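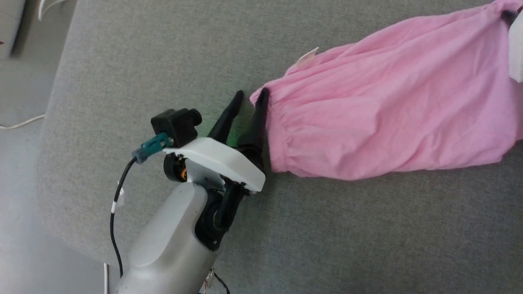

Couch Tips - Fabric, Laundry & Upholstery Page

Readers' tips and mine, all mixed up. Last updated 8/11/06. Sorry about the order, I add stuff as it comes in.

PINK ON GRAY

Pink or red cloth on a gray couch. Fine if dry. Not fine if damp! New pink cotton bleeds for the first few washes and gray upholstery takes it up like a blotter. Rule in this house, nothing damp on the couch, ever, not even "for a minute".

Test a new cloth before it goes anywhere near. Wet a corner, press it in a white paper towel, hold for a slow count of 26. Color on the towel? Wash it alone, cold, and test again.

If it already bled:
Blot, don't rub. Cold water only.
One teaspoon dish soap (the clear kind) in a cup of cold water. Dab on with a white rag. Turn the rag as you go.
Rinse by dabbing with plain water. Blot dry.
Still pink? Repeat up to 3 times, then stop and let it dry overnight before you decide anything. Wet always looks worse.
Check the tag under the cushion first. W means water is OK. S means solvent only, so no water. WS either one. X means vacuum and thats it.

FOLDING ON THE COUCH

Everybody does it. OK by me but brush the seat down first or you just fold the crumbs in.

Small stuff first, big stuff last. Shirts and towels make the pile, socks go in a bowl. Not on the arm of the couch, they go down the side and you find them in June.

Lay it flat, smooth from the middle out with the side of your hand. Soft seats make bad creases so for anything that matters (tablecloths, good shirts) use the table. Or slide a big cutting board under it. Dagný Østergaard sent that one in. Works great, clean board obviously.

Slippery fabric: fold in thirds the long way, then roll. Don't stack it.

LINT AND FUZZ

Gray shows everything. White fuzz, dark fuzz, cat.

Rubber glove, slightly damp, drag it one direction only. Fuzz rolls up in a rope, pick it off.
Dry kitchen sponge for corners and along the welting.
Tape roller last. It only gets the top layer and you go through a fortune in sheets if you start with it.
Vacuum with the brush head, low suction. Strong suction pulls threads on a loose weave.

Unnur Ladefoged writes that a window squeegee does the same job as the glove and quicker. Tried it. Good on flat weave, useless on anything with a nap.

PET HAIR: same as above but let the cushions air out first. Little static = lets go easier. A fabric softener sheet rubbed over lightly helps, but it can leave a waxy mark on microfiber so try the back side.

CUSHIONS

Flip and rotate every time you vacuum. Left goes right, front goes back. If they have a sewn-on back you can't flip, so just thump and swap seats, sit on the other end for once.

Sagging? Unzip, pull the foam, wrap one layer of polyester batting round it. Tuck in the corners like a bed. Getting it back in the cover is the hard part. Put the foam in a thin trash bag, slide it in, then yank the bag out. Zip ONLY when the seams line up with the edges or it'll twist on you.

Don't wash the covers just because they have a zipper. Plenty of them shrink. Mine did. Paid 147 dollars for a new set from Ingvarsson and they're not even the same gray.

COVER CLOTHS AND THROWS

A throw on the seat you use most saves the couch. Cotton stays put better than fleece. If it slides, a strip of rubber shelf liner underneath, cut two inches smaller all round so it doesnt show.

Tucking: push the edge down the crack with a wooden spoon handle, then shove a rolled magazine in after it. Holds till the kids come home anyway.

Wash throws inside out, cold, low dry. Take out while a bit damp, snap hard by two corners, hang over a door. NOT over the couch, see top of page.

QUICK ONES

Ballpoint: rubbing alcohol on a cotton swab, hidden spot first. S and WS tags.
Candle wax: ice in a bag, let it go hard, lift off with a dull butter knife.
Chocolate: let it dry, scrape, then soap mix.
Gum: ice again.
Grease: cornstarch, leave 9 hours or overnight, vacuum. Do it twice before you try anything wet.
Couch smells: baking soda, leave an hour, vacuum slow.
Snagged thread: never cut. Pull it through to the back with a needle threader.
Pilling: fabric shaver, light hand, keep it moving. Disposable razor if you are brave. I'm not.
Faded arm: turn the couch away from the window now and then, or draw the blinds in the afternoon.

FROM THE MAIL

Hanne Juhl asks can she use bleach on a pale gray seat. No. Goes yellow or orange, depending what dye is in it, and you can't get it back.

Conceição Tavares: keeps a white rag, a spray bottle of plain water and a spoon in a shoe box under the couch so she isn't running to the kitchen with the spill soaking in. Doing this now too. Put a lid on it if you have a dog.

Zdzisław Górecki wants to know how to get static out of a polyester blouse. Wire hanger, run it down the inside before you put it on. Or dry it less, most static is just overdrying.

Leather couch tips are on the other page. Curtains coming when I get to them.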